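**Ticket: left hand drifts during remote demos in the simulated kitchen**
Opened by: Afaf Akl
Assigned to: Elie Karaki
Status: waiting on one more check

Hi Elie, and thank you for picking this up so quickly! I'm teaching the two-arm breakfast task in Kekgate, steering both arms through the headset, and the left hand keeps sliding a little after I stop moving mine. It's a small slide, but when I'm trying to close the fingers on the croissant it's enough to spoil the grab. The right side behaves beautifully. I had 28 demos saved before I noticed, and I threw out 8 of them where the slide was plain in the replay.

What I've tried so far: restarted the session, swapped the controller batteries, and sat closer to the base station (Dae-han's idea, and a kind one, but no change). I also slowed my own reach right down, which helps some - though my shoulder has opinions about that by mid-afternoon.
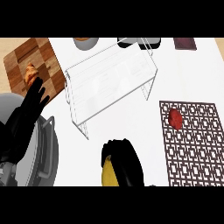
The croissant is the worst of it, as I have to come in low over the cutting board and wait there with the fingers open. The yellow fruit in the other hand gives me no trouble at all. I did wonder whether the clear stand in the middle was bumping the arm, so I took it out for two runs and got the same slide. It's back in now.

**Elie, 10:40 am**
Thanks, Afaf, this is a lovely clear report. Could you open the Tindivo panel and read me the smoothing value for each arm? They ought to match.

**Afaf, 11:05 am**
They don't! Right is 8, left is 54. I certainly didn't set that, but Obinna and I share the profile, so I'll ask him.

**Obinna Dauda, 11:30 am**
Guilty, I'm afraid. I raised it in April when my left controller was jittery and I meant to put it back - so sorry about your morning.

**Elie, 1:15 pm**
No harm done. Please set left to 8, save the profile under your own name, and record a few fresh grabs. Keep the 20 demos you have for now, and I'll ask Josiane to look through the replays before any of them go into training.

**Afaf, 2:50 pm**
Set and saved. The hand stops when I stop, and I've got the croissant on my first two tries. I'll leave this open until Josiane has had her look.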